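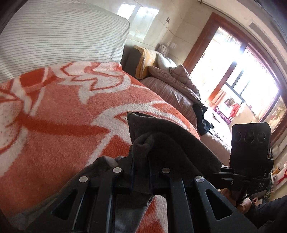
August, laundry bench notebook, entry opened 14:10

Folding trial on heavy knits and sweats, continued. The question for this block is still which surface gives the most repeatable fold on a thick, dark garment, and how much of the error comes from the surface and how much from the cloth. Today was bedding as the work surface. The charcoal-gray piece is a poor match for a short-napped blanket: the pile grips the lower layer while the upper layer is being moved, so the two travel different distances. The squared corner holds its shape when raised, but the material bunches into a rounded fold at the pinch point and the flap beside it stays broad and thick. The stitched edge is lighter than the body of the cloth and makes a usable reference line. The red and white pattern of the blanket has curves running in several directions and is no help at all for squaring up. Use the stitching.

Method as before. Garment laid face down, sleeves in, smoothed from the center outward, then folded in thirds lengthwise and in half across. Each fold is left under a flat board with a 600 g weight for 90 seconds, then released. Measure the offset between the top and bottom edges at the corner and at mid-length. Discard any fold that has to be re-gripped more than once.

Surfaces so far:

1. Bare table. Lower layer slides. Corners are good but the whole stack rotates during the second fold. Needs a stop along one side.

2. Table with the Kukimport felt pad. Best of the lot. The pad has enough friction to hold the bottom layer and lets go cleanly when the stack is lifted.

3. Plush blanket on bed. High drag. The surface also gives under pressure, so the board rocks and the weight does not sit level. Corner offsets are larger than on the pad and they do not repeat from one fold to the next.

The drag on the blanket depends on direction. Moving with the nap, the lower layer comes along with little resistance. Moving against it, the layer stalls, then jumps. I did not record nap direction in the first set, so that set is no use for comparison and is struck out in the table. Second set has the direction marked with a pencil arrow in the margin. Anyone repeating this should brush the blanket flat first, in one direction, and write that direction down.

Corner folds, notes:

Pinching close to the corner gives a sharp corner and a bad edge. Pinching farther in gives a better edge, but the corner droops and lands late. On thin cotton the difference hardly matters. On thick material the bunch at the pinch point becomes a ridge that is still there after pressing, and the next fold rides over it. Best compromise so far is to take hold a little way in from the corner, lift only until the cloth clears the pile, and lower it slowly along the stitched edge. Do not drag. If the rest of the garment is crumpled off to one side, flatten it before lifting, or its weight pulls the corner around as it comes up.

Lift height matters more than I had assumed. A high lift lets the hanging part swing, and on a soft surface there is no clean moment of contact when it comes down. It touches, sticks to the pile, and the remaining cloth piles up behind it. A low lift avoids most of this.

Sheet versus blanket: ran a few folds on a plain cotton sheet pulled tight over the mattress. Friction is much lower and more even. The mattress still gives, so the pressing step is no better, but the first lengthwise fold comes out close to the table result. If a bed has to be used, strip it to the sheet. A loose sheet is worse than the blanket. It wrinkles and the wrinkle goes into the fold.

16:40. Ran the pressing step separately to see whether the soft base was spoiling it. Same garment, same fold, board with the 600 g weight and then with the 2000 g weight. On the felt pad the heavier weight gives a flatter stack and the offset does not change. On the bed the heavier weight tilts the board toward the thick side and pushes the top layer out. Keep the 600 g weight for soft surfaces – or skip the board and press by hand from the fold outward, which was just as good and quicker.

The Clikau edge clips were tried on the second fold. They hold well but leave a mark in the brushed side of the fabric that had not relaxed by the end of the session. Not suitable for this material. They can stay in the drawer for the shirt work.

Lint: dark sweats pick up fiber from the blanket, mostly along the fold lines where pressure was applied. Wiped down with the Entili roller between sets. This adds time that was not in the plan. The table for set 3 shows total time with and without the roller, in separate columns.

Still to do:

– Repeat surface 3 with nap direction controlled, both directions, same garment.
– Try a stop batten on the bare table. Offcut from the Kimov shelf should be long enough.
– Measure thickness at the pinch ridge before and after pressing. The small caliper is too narrow across the jaws for a full stack, use the large one.
– Wash and dry the garment once and repeat set 2. Everything so far is on cloth that has been folded many times in the same places, and the old creases are probably steering the result.
– Second dark garment with no contrasting stitching, to find out how much of the alignment depends on having a visible line.

Pad is rolled, not folded, on the top shelf. Board and both weights are under the bench.

2 comments · 3 shares

We use cookies to remember your settings and measure traffic on this site. Accept | Manage preferences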